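Speaker notes – "What the ditch kept: three seasons at Skendamdale"
Annelies Bosman
Local history evening, 2018-06-04

Slide 1 – Title

Welcome everyone, thank the hall, thank Torben Voß for the map scans. Say straight off that I'm a pottery person, so if tonight leans toward pots, that's why! Questions at any point are fine. I like being interrupted.

Slide 2 – Where we are

Skendamdale is the low field east of the road, between the stream and the old quarry track. Most people in the room will have walked past it. From the path you see grass and a slight dip, and that dip is our ditch. Torben spotted it on an old field map, where somebody had drawn a curve that no fence or wall has ever followed. (Point at the curve. Give people time to find it.)

Slide 3 – First season

We opened one trench across the dip and expected a farm drain. By the second week we were more than six feet down and still in fill – dark, greasy, wonderful fill, full of charcoal and bone. Tiago Esteves was in the bottom when the first painted rim came up, and I could hear him from the finds tent.

Don't rush this bit. The layers matter:
Top: plow soil, clay pipe, a horseshoe.
Middle: slow silting, hardly any finds.
Bottom: dumped all at once, 221 sherds in a patch you could cover with a dining table.

Slide 4 – The dump

So who throws away that much pottery in one go? I've changed my mind on this twice. The breaks are fresh, with sharp edges, so the pots went in soon after they were smashed. Nearly all of them are drinking and serving vessels. I think we're looking at what was left after a feast. Dörte Brinkmann thinks it was a house clearance, and she has told me to say so. Happy to argue it out over coffee.

Slide 5 – Putting pots back together

My favorite part of the whole job. You lay out the sherds by color and thickness, you try joins, and for days nothing fits. Then three go together in a minute and you can't stop grinning. So far we have 11 vessels with a full profile, rim to base. The big bowl took me most of a winter.

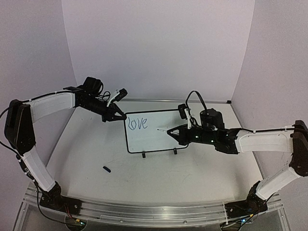

Two arms over a tabletop workspace.

Slide 6 – The bowl

Let it sit on screen. Hand the replica around now (Sieglinde has it, front row). Ask people to feel the thumb dents under the rim. The potter's thumb was smaller than mine. I've handled that bowl more times than I can count and the dents still get me.

Mention the repair holes: two pairs, drilled after firing, one on each side of an old crack. Somebody mended this bowl and went on using it before it ended up in the ditch.

Slide 7 – Braltandale

Quick comparison. The ditch at Braltandale was dug out long before any of us got there, but the records are good, and the box of sherds is still in the store. Sieglinde Bauerfeind went through all 91 pieces last October. The clay has the same crushed shell in it and the rims are shaped the same way. Either one potter supplied both places or people were carrying pots over the hill. I'd love it to be the second. Say clearly that we can't tell yet.

Slide 8 – Bones, briefly

Dörte's slide, I'm only borrowing it. Mostly cattle and pig, many of them young. Cut marks on the shoulder blades. If someone asks about dogs: yes, one, and she will happily talk about it all night.

Slide 9 – Next season

Second trench, further along the curve toward the stream. If the ditch turns where Torben's map says it does, we should find either an entrance or a very wet hole. Training days for beginners are open again, no experience needed. Bring boots and a kneeling pad. Sign-up sheet is by the door.

Slide 10 – Thanks

The landowner, the store at Zondby for shelf space, the whole digging team. Leave the bowl slide up during questions. Get the replica back before people go home!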